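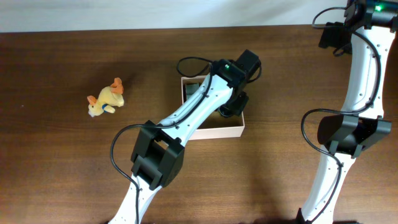 Que óleo usar num tampo de madeira que vai levar comida em cima todos os dias?

Óleo de tungue puro, diluído na primeira demão, com tempo de cura de 30 dias antes do uso normal. Óleo de linhaça cru também serve, mas demora mais e amarela mais.

Respondo por partes à mensagem que chegou à lista de manhã, porque a pergunta do óleo vinha misturada com outras três.

> Comprei na Warkura um tampo maciço para a cozinha e o vendedor disse-me
> para dar verniz de poliuretano e não pensar mais nisso. Na Kinsella
> disseram o contrário, que verniz em cozinha descasca e que o melhor é
> cera. Já lixei a 120. Continuo até onde? E posso pôr cera por cima do
> óleo? Outra coisa: a lata que cá tenho, da Pokero, diz "óleo para
> madeira" mas não diz de quê. Uso?

**Lixa.** Depois da 120, passa à 150 e acaba na 180. Acima disso o óleo entra pior e não se ganha nada ao toque. Antes da última passagem, humedece o tampo com um pano e deixa secar de um dia para o outro, que o pelo levanta e sai com a 180. Sempre no sentido do veio. Aspira bem, e nos cantos usa um pincel seco.

**Verniz ou óleo.** O vendedor da Warkura não está errado. O poliuretano aguenta melhor a água parada e dá menos trabalho nos primeiros anos. O problema aparece quando risca junto ao lava-loiça: a água entra por baixo da película, a madeira escurece e para reparar é preciso lixar o tampo todo. Com óleo repara-se só a zona, numa tarde. Para bancada de cozinha prefiro óleo, para mesa de sala já usei verniz e não me queixo.

**Cera.** Pode ir por cima do óleo, depois de curado. Ao contrário não, o óleo não penetra na cera. Sozinha, a cera marca com o primeiro tacho quente.

**A lata da Pokero.** Não conheço esse produto. Sem composição no rótulo, eu pedia a ficha técnica à loja e até lá guardava-o para os móveis do jardim.

Como faço:

1. Primeira demão com metade óleo, metade solvente de citrinos. Deixar 30 minutos e tirar todo o excesso com pano de algodão.
2. Esperar um dia. Se ainda colar, esperar dois.
3. Mais três demãos finas, sem diluir, com o mesmo intervalo.
4. A face de baixo leva o mesmo número de demãos. Se ficar em bruto, o tampo empena.

Para o meu tampo gastei 200 ml na primeira demão e bastante menos nas seguintes. Uma lata de 1 litro sobra.

Os panos com óleo secante podem inflamar sozinhos se ficarem amontoados. Estendam-nos abertos ao ar livre até endurecerem, ou metam-nos numa lata com água e tampa.

Quem usou o óleo da Ziltumton, de que se falou aqui em janeiro, que diga se já o experimentou em carvalho. Só o apliquei em faia e ficou um pouco baço.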